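Gristhorpe Grain Storage and Drying Project: Progress Report to the Funder

Last updated: October, 4:40 p.m.

Work in this reporting period covered moisture monitoring in farm bins, the fall drying trials, and the first set of cost records from participating growers. Two of the three work packages are on schedule. The third, cost recording, is behind and is dealt with below.

Work package 1: bin monitoring

Moisture and temperature cables are now installed in all 7 bins named in the grant agreement. Five hold corn and two hold soybeans. The last cable was fitted after the bin at the Stakik farm was emptied, which took longer than planned because the buyer moved the pickup date twice. Readings are logged hourly and sent to the project server overnight.

Data loss has been low except at one site, where a damaged junction box left a gap of 101 hours. The box has been replaced and the cable run moved to the north side of the bin, away from the auger. The missing hours will be left blank in the final data set and will not be filled by interpolation.

Work package 2: drying trials

The trials compare natural-air drying with low-heat drying at the same starting moisture. Corn went into both bins at 19 percent and the target is 15 percent. The low-heat bin reached the target first, as expected. The natural-air bin had an uneven front, with wetter grain near the center under the fill spout. Coring the bin – removing a few loads from the middle after filling – is planned for the second run to level the surface and clear out fines.

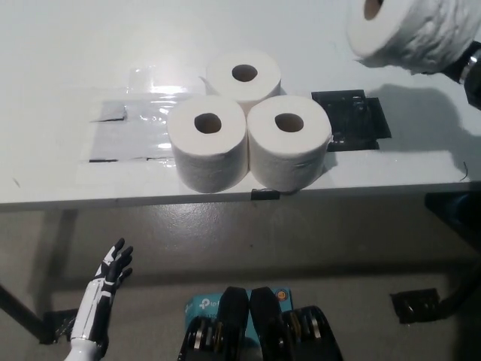

By Flurina Wyss and Tumelo Nkosi, field and data staff

Fan run time for the natural-air bin stands at 979 hours across both seasons. Electricity is metered separately for each fan, so the energy figures do not depend on the farm's main bill. Propane for the low-heat bin is read from the tank gauge before and after each run. The gauge is coarse, and we ask for approval to move $228 from the travel line to buy an in-line gas meter before the next run. No other budget change is requested.

Work package 3: grower cost records

Growers were asked to record fuel, power, labor and shrink for each lot. Returns are incomplete. Most of the missing entries are for labor, which growers find hard to separate from other harvest work. Hannelore Pichler has shortened the form to one page and removed the questions on machinery depreciation. Those figures will be taken from standard rates instead.

A second problem is shrink. Some growers reported water loss only, while others included handling loss. The two cannot be compared as they stand. Growers who used the elevator's discount sheet have been asked for their scale tickets so that shrink can be worked out again on one basis.

Risks and next steps

The main risk is a wet, late harvest, which would put corn into the bins above 22 percent and outside the range of the natural-air trial. If that happens, the second natural-air run will move to spring and the final report will be one quarter late. The Gundanel site has agreed to hold grain over winter if needed.

Before the next report we will complete the second low-heat run, collect the scale tickets, and send a draft of the cost tables for comment. Questions on the data should go to Chae-won Baek.

3 comments | 7 shares

Tanko Eze
Was the shrink factor for the low-heat bin 1.18 or did you use the elevator's number?

Chae-won Baek
1.18 for water only. Handling loss will be a separate column in the draft tables.

Ziółkowski Farm
We have our scale tickets from both years if you want them. Can drop off copies.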